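Long fluorescent tubes in a big white room, too bright and tiring. Change them or keep them?

Posted in Lighting and Electrical
Sunday, October 30, 2022

Tiago Magalhães

Hello to all. I rent a workroom on the upper floor of an old building and since April I am the one responsible for the lights. The ceiling is white, with beams that divide it in shallow panels, and the long fluorescent lights are fixed to it. The floor is brown planks, the walls are white, so the light comes back at you from everywhere. After lunch two of my colleagues complain of tired eyes, and one light makes a low humming sound when it starts.

I have a budget of 500 for everything, and the landlord allows me to change tubes but not to touch the wiring. I was in the shop and they showed me LED tubes from Akex and from Granen. The seller said the Granen ones go directly in the old fixture, but he was not very sure when I asked him about the ballast. Also I don't know which color of white I should take. On the old tubes the printing is gone.

My questions are: can I put LED tubes without changing the wires? And is it a good idea to take out some of the tubes, so that the room is less bright? I have a ladder and I am not afraid of heights, but I am afraid of making a mistake with electricity.

Thank you for your patience with my English.

3 replies

Barreto

Just buy LED, they are better in everything. I changed mine and never looked at them again.

Cladus

Hello Tiago. I did this work in two rooms similar to yours, so I will write what I learned.

First you must know what ballast you have. If the fixture has a small round starter, like a little can that you turn to take out, then it is most likely the old magnetic type. The humming also makes me think of this. For this type you buy a tube that says on the box it is for magnetic ballast, and it comes with its own LED starter to put in the place of the old one. If there is no starter, it can be electronic, and then you need the list of compatible ballasts from the maker of the tube. Do not buy the type called "ballast bypass". That one needs new wiring and your landlord said no.

About the color, look for the number with K. 4000K is a neutral white and good for work. 6500K is very blue, and in a white room I found it unpleasant after one hour.

Before taking tubes out, please check that each one works alone. In some fixtures two tubes are connected together, and when you remove one the other goes off also. Switch off at the breaker, not only at the wall, and let the tubes cool down. Turn the tube a quarter and it comes down. Ask somebody to hold the other end, because the long ones bend and it is easy to drop them. The old tubes contain a little mercury and must go to the recycling point, not in the normal trash.

I would change one fixture only, work under it for a week, and after that decide for the rest.

Tiago Magalhães

Thank you, Cladus, this is very clear. I found the starter, it is the small can as you wrote. I will buy for one fixture first, in 4000K, and I will begin with the light nearest to the wall where the air conditioner is, as my colleagues sit on that side. The recycling point is open on my way home, so this is also solved. I will write again when I have worked under the new one for some days.

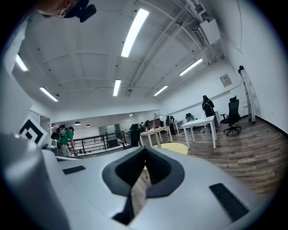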